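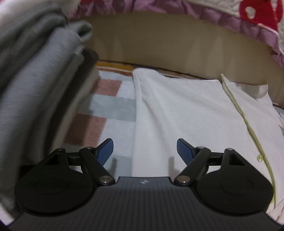 The town of Vindville will take in used household textiles at the Dorneo hall through the end of October, and this year the sorting is being done on site. Bags used to be trucked to the Skoryk depot and opened there, which meant damp or torn pieces often traveled with the good ones. Now everything is opened and laid out in the hall first. Textiles are spread in layers over the work surface, white fabric among them, so that stains and worn spots can be found before anything is folded.

Godelieve Van der Linden, who runs the collection for the town, said the change has slowed the first step and sped up the rest. "We used to fold things twice," she said. "Once when they came in, and again after somebody found a hole."

The collection has brought in 2,586 pieces so far. Sheets and pillowcases make up the largest share, followed by towels and tablecloths. Of the bags opened this week, 81 were ready to go out again the same day.

Items in good shape are folded, tied by size and passed on to families through the housing office. Worn cotton goes to Plurnier, a local workshop that cuts it into cleaning cloths. Wool blankets are kept apart and stored until the cold weather.

Residents are asked to wash and dry everything before dropping it off. Bags should weigh no more than 30 pounds. Pillows, comforters and mattress pads can't be accepted, and neither can rugs. Curtains are fine if the hooks have been taken out.

Hendrik Van Rooij, who handles the storage room, said fitted sheets are still the hardest to deal with. He asked people to pin a note to each one with the bed size, as the labels are often faded. Single pillowcases are welcome too.

Drop-off is at the side entrance on the parking lot side. There are 2 carts inside the door for people with heavy bags. The hall is open from noon until early evening. Receipts are available at the desk.

Posted October 29, 2019

Search this site
Enter keyword
Go

Recent items
Leaf pickup routes posted for Vindville
Dorneo hall side lot to be repaved
Plurnier workshop seeks sewing machines
Library extends evening hours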